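Open day at the Lostel workshop: your questions

What will I see?
Two robot arms working with cloth inside a small enclosure. Each demonstration lasts 6 minutes and there is one every half hour from 10 am. 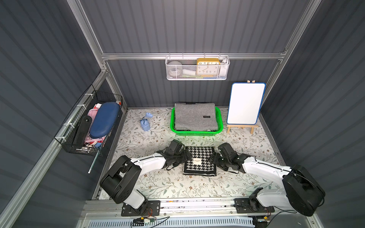

Do I need to book?
Only if you are coming as a group of more than five. Write to Perrine Lemaire at the front desk and say which month suits you. The October places go quickly.

Can I talk to the people who run it?
Yes. Noman Rind and Mihret Jemal take questions after each demonstration — please hold them until the arms have stopped. 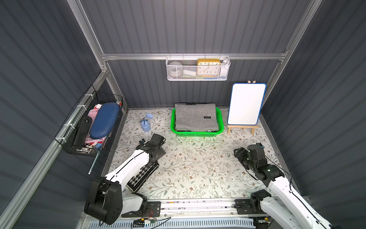
The two arms at the bench, with the green basket at the back.

Is it suitable for children?
Children are welcome with an adult. There is a step by the viewing rail, so pushchairs stay in the hall. The room holds 70 people.

Why cloth?
Cloth changes shape whenever it is picked up, so it is harder for a robot to handle than a box or a cup.
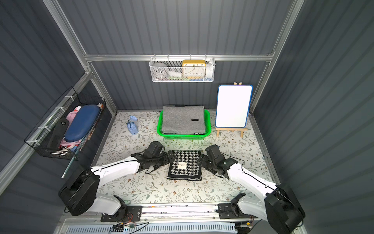 Hermine Baumgartner wrote to us afterwards that she would have liked longer with the arms and less of the introductory talk. The talk is now two minutes.

Where do I park?
Behind the Hashmi building. The gate closes at 5 pm.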